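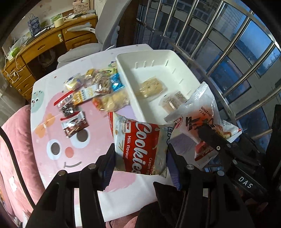 My mother-in-law lives with us since May and she likes to keep snacks on a small table in her bedroom, beside the bed. I want to keep them in order for her, but every time I try, it becomes the same mess again. The table has a pink cartoon tablecloth, and on it I have a white plastic tray with raised sides. The trouble is the shape of the packages. A flat snack bar lies well in the tray, but a crinkled bag like the "Cookies Milk flavour" one takes the place of many small things, and the rest stays scattered on the cloth. I bought a drawer box from Fosex and returned it, the drawers were too stiff for her hands. She is 82 and does not see small print very well. How do you arrange many different small snacks in one open tray, so that an older person finds what she wants? I do not want to buy more than one thing. The room is not big.
Gifty Frimpong
Brodlow

Tray on the low table, with the beds on the left side

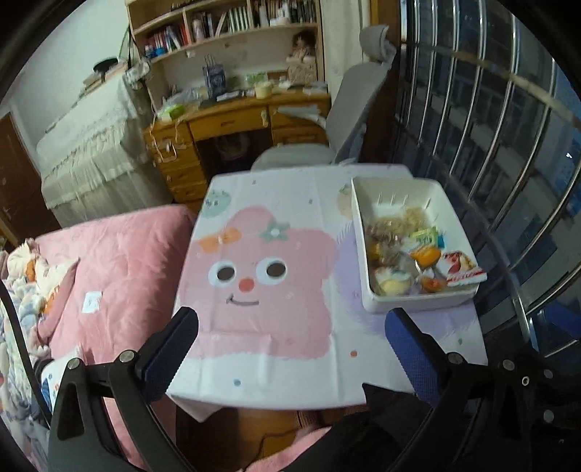

The tray when it is filled, cakes and candies together

Gifty, I had the same with my father and I can tell you what we do now. Take everything out first. I know it is boring, but if you put new snacks on top of old snacks, the old ones stay at the bottom until the date is over. Make the heap beside the tray and sort it there.

Then put the things back in this order. The tall and light bags go at the back, standing if they can stand. Small cakes go in the front, they are soft and should have nothing on them. I see in your second photo a round yellow cake at the front left, that is a good place for it. Candies I would put all in one corner, in a small cup or a cut milk carton. If they are free in the tray they go under everything.

For the eyes, color helps more than letters. My father knows that orange is the sweet one and red is the salty one, because I always buy the same kinds. When the shop in Revley changed one package, he did not touch it for two weeks.

Please also do not fill it to the rim. We put 14 pieces and the rest is in a closed box in the kitchen. On Tuesday I fill it again.
Delyth Gwynne

get a deeper box, problem solved. the big puffy bags should not be in there anyway, hang them on a hook with a clothespin
Kpodo

Thank you both. Yesterday evening I began again from zero, with all the small packets at the side of the bin as Delyth wrote, and the big bag last.
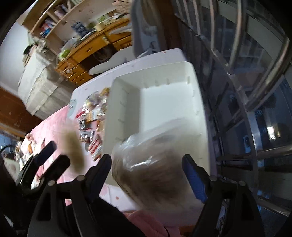 Small packets in a heap on the left, big clear bag over the near end

I have one more thing to ask. The clear bag with the brown snacks is too large for any row. If I open it and put the snacks in portions, do they become soft? She eats maybe 3 or 4 pieces after lunch and then forgets them. The hook is a nice idea, but she would have to stand up and reach, and I prefer that she does not.
Gifty Frimpong

Yes, they become soft if the box does not close well. Use a jar with a screw lid, not too tight for her, and put only what she eats in two days. The rest stays in the bag, folded two times, with a clip. Keep the bag in the kitchen with the other reserve. And try the lid yourself with your left hand only, if you can open it then she probably can too.
Delyth Gwynne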